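Section 4. Setting up the table and doing a first hand-held run

This section assumes you have built both grippers (Section 2) and flashed the controller boards (Section 3). Allow an evening for it the first time. Once the table is marked up, later sessions go much faster.

4.1 What you need

A pair of finished hand-held grippers, left and right, with top plates fitted
Both gripper cables and the Ekel hub
A flat white board large enough to cover most of the tabletop
Double-sided tape or four small clamps
A 3 mm hex key
Masking tape and a pencil
A few household objects to pick up

The board matters more than people expect. Bare wood grain confuses the tracking in the Bhattacharjee software, and a glossy surface is worse. We use the matt side of a shelf offcut. Painted hardboard also works if you let the paint cure fully.

4.2 Fixing the board

1. Clear the tabletop and wipe it down.
2. Lay the board flat, with its front edge level with the front of the table. A strip of bare table along the back does no harm.
3. Press on each corner in turn. If one rocks, pack it with card.
4. Tape or clamp the board. Clamps must sit outside the working area.
5. Draw a light pencil line 47 mm in from every edge. Keep objects inside this line.

Note: If you share the workshop, label the underside of the board. Ours went missing in October and came back with glue on it.

4.3 Checking the grippers

Do this before plugging anything in.

1. Squeeze each handle slowly and let go. The jaws should close evenly and spring back fully open.
2. Look along the jaws from the front. If the tips cross, slacken the two screws at the root of the jaw, line the tips up and tighten again.
3. Check every screw on the top plate with the hex key. They should be snug. The holes strip easily if you lean on them.
4. Hold the gripper by its handle and give it a gentle shake. Anything that rattles needs finding now.

Caution: The edges of the metal plate are sharp as cut. If you skipped the filing step in Section 2, go back and do it.

4.4 Cables

1. Plug the left gripper into port 1 on the hub and the right gripper into port 2. The ports are not interchangeable.
2. Let each cable run down past your hand and over the front edge of the table, towards you.
3. Leave enough slack to reach the back of the board with your arm out straight.
4. Tape the cables down where they cross the floor.

Caution: Never route a cable across the board. It will catch on an object sooner or later, and it hides the jaws from the tracking.

Sumaiya Liyanage found that a loose loop over the wrist takes most of the drag off the handle. Try it both ways. It depends on how long your forearms are.

4.5 Zeroing

1. Switch on the hub and start the software.
2. Hold both grippers over the board with the jaws fully open. Press Z.
3. Close both sets of jaws with nothing between them. Press Z again.
4. Open and close each gripper a few times and watch the readings. Open should read near 2,798 and closed should read under 17.
5. If a closed reading stays high, the return spring is probably rubbing. See Section 6.

Zero again whenever you unplug a gripper, even for a moment.

4.6 First run

Wear long sleeves that fit closely at the wrist. Loose cuffs snag on the handles.

1. Put one object in the middle of the board. Start with something soft, such as a rolled sock.
2. Take hold of both grippers and rest your elbows by your sides.
3. Press the foot switch to start recording.
4. Bring one gripper in low, close the jaws on the object and lift it a little way clear.
5. Hold still while you count to three, then set it down and open the jaws.
6. Move the gripper well away before you press the foot switch again. 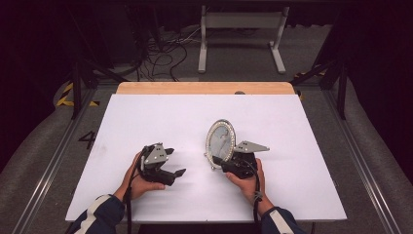

Work up to harder objects over several sessions. Anything with a thin edge or a narrow base needs a slower approach, and you should steady it with the second gripper if it starts to lean. Close the jaws only as far as you need for a firm hold. Squeezing harder tends to twist the object out of the tips.

Shiny things are a special case. Mirrors, foil and polished metal can throw a reflection that the software reads as a second jaw. If the trace jumps about, turn the shiny face away from the lamp and repeat the run.

Caution: Keep glass low. Lift it no more than a hand's width above the board, and put a folded cloth under it while you are learning.

4.7 Saving and naming runs

1. Press S after each run. The software does not save by itself.
2. Use the pattern object, hand, run number, for example sock-left-3.
3. Delete bad runs straight away. A dropped object is worth keeping if the recording is clean, but add "drop" to the name.

4.8 Packing up

1. Stop the software before you switch off the hub.
2. Unplug at the hub end and coil each cable in wide loops.
3. Store the grippers with the jaws open so the springs are not under load.

Steps 4.3 and 4.5 were rewritten after Anoma Paul and Imtiaz Fakir tried the first draft on their own build. Corrections to the wiring notes should go to Shiuli Sultana.

Section 5 covers two-handed tasks.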